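The spray bottle problem (or, how I lost most of July)

9/27/19 — long one, sorry, writing it before I forget the details
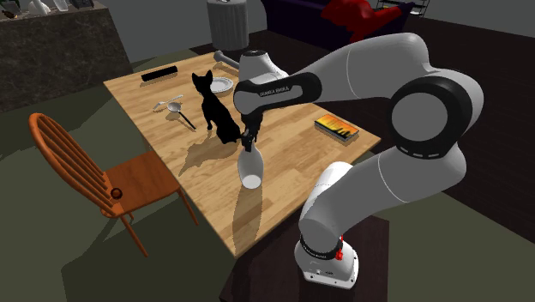

What was supposed to happen

Pick up the white spray bottle, carry it over the table, set it down, don't touch anything else. That's the whole task. I've got the Franka arm in sim, a table full of household junk, and a planner that has been fine on this kind of thing since spring. I'd named the project Juleo and already told Pádraig it was basically done. Mistake number one.

What happened instead

Grasp fine. Lift fine. Then somewhere in the carry the bottle would go straight through the cat. Not bump it. Through it. Black cat figure just sitting there, bottle passes into its back and out the other side, no contact reported, planner says success, log says success, everything green.

And it wasn't every run. That's what killed me. I'd run it 20 times and it'd be clean, and I'd go to bed happy. Then I did a batch of 3000 overnight and went through the end states in the morning with a dumb little script that checks mesh overlap against the bottle. 76 bad ones. All marked as passed.

So for a while I figured it was the cat. Swapped its collision mesh, same thing. Took the cat out completely, and then it was the plate. Bottle coming down with its bottom end sunk into the rim, again no contact. OK so not the cat. Sorry cat.

Wrong guesses, in order

Time step too big. Halved it, halved it again, runs took forever, no change. Lost three days to this one.

Gripper force. I had this idea the fingers were squeezing the bottle's neck so hard the solver was giving up and letting everything overlap. Sounded smart. Was nonsense. I dropped the force until the bottle slid right out of the fingers, and on the ones where it held, still went through stuff.

Bad object file. I re-exported the bottle from scratch. Twice, because the first time I saved over the wrong folder and had to pull the whole table set out of backup. Don't ask.

What it was

Severyn Symonenko found it, on a call, while eating lunch. He asked me what happens to the bottle's collision flag when the grasp closes. I said nothing happens to it. He said are you sure. I was not sure.

So when the fingers close, my code attaches the object to the hand, and to stop the hand and the bottle from fighting each other it turns off collisions between them. Normal, everybody does that. But I'd written a fallback. If the attach call didn't come back in time, it retried, and the retry turned off collisions for the bottle against EVERYTHING. I wrote that, line 614 of the grasp file, with a comment that says "temp, fix later". From me. Past me is a menace.

Attach only timed out when the machine was busy, so short test runs almost never hit it. Overnight batch with eight workers, plenty.

Why I'm still bugged about it

It's sim. Nothing broke, no one got hurt, the bottle is not even real. But the same grasp file was about to go to Hrytsenko for the hardware side, and over there that attached-object model is what the planner uses to keep whatever it's carrying out of things. With the flag off, the planner thinks the hand is empty. It would've happily swung a full bottle into a monitor, or into the person standing next to it. The arm has its own stops for hitting stuff but I don't want to be relying on those becuase I was lazy in a fallback.

Pádraig Costello was pretty nice about it. He did ask me who'd reviewed that file. Me. I reviewed it.

What I changed

Retry is gone. If attach times out, the run fails and says so, loudly.

Success now needs the overlap check to pass on every step of the carry. It's slower. Fine.

Collision pairs get dumped to the log before and after each grasp, so I can diff them. Should of had this from day one.

Test scenes stay cluttered. I used to test on a bare table with one object and I'd never have caught it there — needs something for the bottle to go through. Cat is back in too.

Reran the 3000 last night. Zero overlaps, and a handful of honest attach timeouts that I now have to go fix properly. Still don't know why attach is so slow under load. If anybody's seen that, email me, comments are broken again.

Next is the same thing with the ladle or strainer, long handle, probably awful.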